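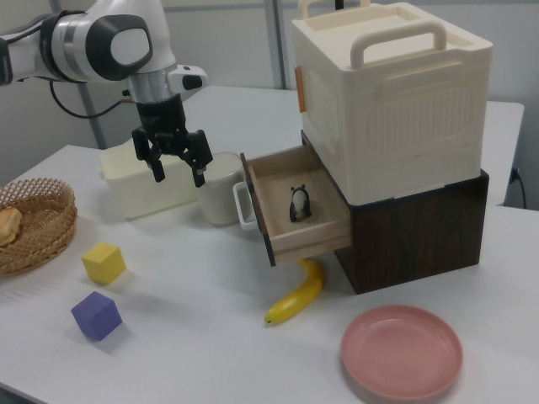

Preparing food ahead was the most frequent way in which our hosts tried to reduce the work on the evening itself. In the diaries of the 70 households, it appears under many names: "cooking in advance", "getting the base ready", or simply "the day before". We decided to treat all of these as one practice, which we call staged cooking, and to divide it by what is kept between the stages. The first group is whole dishes, such as a stew or a baked pasta. The second group is parts of dishes, for example washed herbs, a dressing, toasted nuts or sliced onions. For the parts, the hosts mostly named a low rectangular container, and for liquids a cup or a jar. A container and a cup of this general type stand side by side in Figure 2, and the container is slightly translucent, a quality which several hosts mentioned when they explained why they prefer one vessel to another. Whole dishes, on the other hand, usually stayed in the pot in which they were cooked.

The division is important for the analysis because the two groups do not save time in the same way. When a whole dish is made ahead, the host moves a large piece of work from one day to another, but the total amount of work remains almost the same. When parts are made ahead, the pieces are small and can be fitted between other duties, such as after work or while children do their homework. Chmielewska and Laskowska found a similar pattern in their earlier study of weekday suppers, although their households did not receive guests.

4.3 What hosts chose not to prepare

We had expected that hosts with the least free time would prepare the most in advance. This was only partly true. Many of them kept one task for the time after the guests arrived, and they did so on purpose. The task was usually simple and could be shared: dressing a salad, cutting bread, whipping cream. Three reasons were given. Some hosts thought that food finished in front of the guests tastes fresher. Others wished to have something to do with their hands during the first minutes, when the conversation can be slow. A smaller group wanted to give the guests a way to help, and they left this task open until somebody asked.

The last reason was stronger in households where the guests were old friends. With colleagues or new neighbors, the hosts preferred to have everything ready, and some of them even hid the signs of cooking before the doorbell rang.

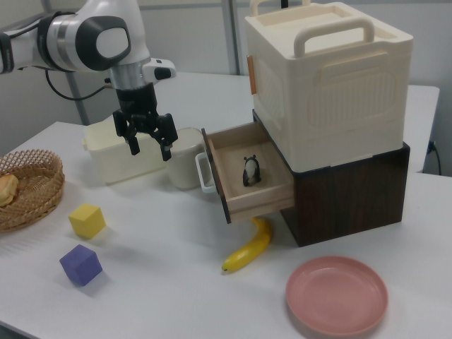
Gunnel Haugen objected, in her comments on our first draft, that we made the unfinished task sound too much like a plan. In her own home, she wrote, the salad is undressed because she forgot about it, and the guests help because they see that she forgot. We find this a fair remark. A diary is written after the event, and it is possible that a forgotten task becomes an intended one when it is put on paper. We have therefore marked the entries where the host stated the intention before the evening – in the shopping list or in the plan that we asked them to fill in – and we report these separately in Table 3. The pattern is weaker there, but it does not disappear.

4.4 Quantities

A further point concerns how much was prepared. Hosts who made a sauce or a soup base ahead wrote down the volume, when they wrote it at all, in very round numbers. The most common entry was 1000 ml, also for dinners of quite different size. For soups, the entries went up to 2000 ml. We believe that these numbers describe the measuring jug more than the meal, and we have not used them to estimate food waste, as was proposed by Tautahi. In the follow-up interviews in February, we asked the hosts to repeat one dinner from memory, and few of them could say how much had been left over.

What they remembered well was where it was kept. Leftovers and prepared parts often shared the same shelf of the refrigerator, and on the day after a party the two were difficult to tell apart. One host served her prepared onions as leftovers and noticed it only when she read her own diary. We return to the question of labeling in Section 5, together with the second group of households, who received guests at least 2 times during the diary period.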